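Minutes, review of the Brovari hand-held gripper kit
January 13, 2023, Osari office

The meeting started with the offer from Brovari. It is for 4 grippers, with cables and 2 spare sets of fingers. Furtado has the same offer and did not answer yet. 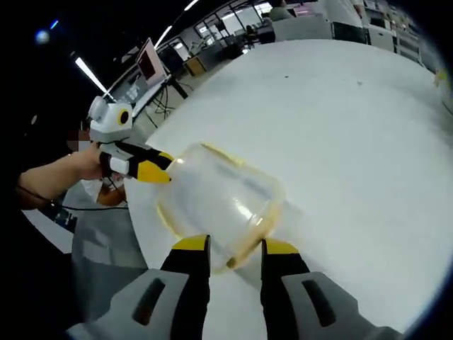 Work with two grippers and a clear plastic jar, white table.

Discussion: the yellow tips are easy to see against the table. Some members find the handle heavy after a long session. The price, 901 per gripper, is without shipping, and the offer does not say who pays for repairs.

Decided: we keep the kit on trial until June. Tindness will be asked for a second offer with the same content.

Open: length of the warranty. Training for almost 13 users, to be discussed with Brovari.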